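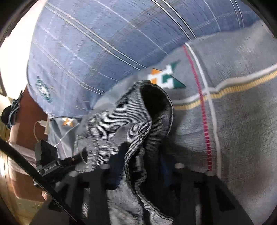 The Drasero striping lacquer is now on its fifth formula, and the fifth is the first one we would willingly put on a paying customer. Formulas one through four are in a drawer, labeled, in case Eltside ever wants to see what it paid for. The job, as set out in the grant application, was a nail polish thin enough to draw a fine line and dark or pale enough to cover in a single pass. A blue plaid cloth with pairs of cream lines edged in dark is a fair statement of the problem: the cream has to sit on top of the denim blue without turning green or gray, and then someone has to put an outline on it with a brush the width of an eyelash. Narrow black-and-white stripes are worse. White over black is where formula three gave up, and where formula four went on cheerfully for two coats before wrinkling.

Formula five covers white over black in one pass if the black is fully dry. "Fully dry" is doing some work in that sentence, and we come back to it below.
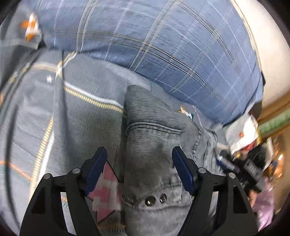
Progress report to the Eltside small makers fund
Submitted by Sarkon Lacquers, second reporting period, March

Where we are against the plan

The plan promised 12 shades by the end of this period. We have nine. The missing three are the metallics, which behave well in the bottle and then refuse to travel down a striping brush, so that the first line is silver and the second is clear with hopes. We would like to move them to the next period. The cream, the white, the black and the six mid-tones are finished and we are leaving them alone, although the brick red has been reopened twice by people who were told not to.

The swatch wheels went out to salon testers in January. Most came back. The comments were useful once we got past the shade names, which everybody had an opinion on and which were placeholders. For the record, we know that "Putty 2" will not sell.

Drying time

A line is dry to the touch in 5 minutes on bare base coat. Over another color it takes longer, and how much longer depends on the color underneath, the room and how impatient the tester is. We had written a single drying time into the label copy and have taken it out again. The new wording tells people to wait until the layer below no longer takes a fingerprint. It is less exciting than a number and has the advantage of being true.

Bottles and brushes

The brushes are fine. The bottles were late. Sýkora, who make both, sent the first 500 with the standard neck, which takes a standard brush and will not take ours. They replaced them without argument, and the wrong ones are now holding base coat samples, so there is very little waste to report and rather a lot of base coat. The replacement bottles have the narrow neck and a longer cap. Testers with bigger hands liked the cap. Testers with long nails said they could finally hold the thing steady, which we had hoped for and had forgotten to ask about.

The pilot run

We filled 1568 bottles across the nine finished shades. This was meant to be a round number, and would have been if the last batch of cream had stretched. All of them are capped and boxed, and a sample from each batch is standing on the windowsill to see what sunlight does to it. So far the lilac has gone faintly pink. We are watching it, and so, a little smugly, are the people who wanted to drop the lilac last fall.

Money

Spending is within the grant. We spent less than planned on pigment and more on couriers, most of it swatch wheels going to addresses that turned out to be closed for the holidays. The photography line has not been touched. We ask to move what is left of it to label printing, given that the labels now have more words on them.

Next period

We will settle the metallics or drop them. Our own preference is to drop two and keep the silver, which is the one testers asked for. We will also finish the stain test on light fabrics – the remover takes cured lacquer off a nail beautifully and spreads it across cotton with real enthusiasm, so a warning is going on the box. After that comes shade naming, for which we have set aside one afternoon and expect to need several.

A set of the nine finished shades is packed for the Eltside office. Please shake the cream before opening it.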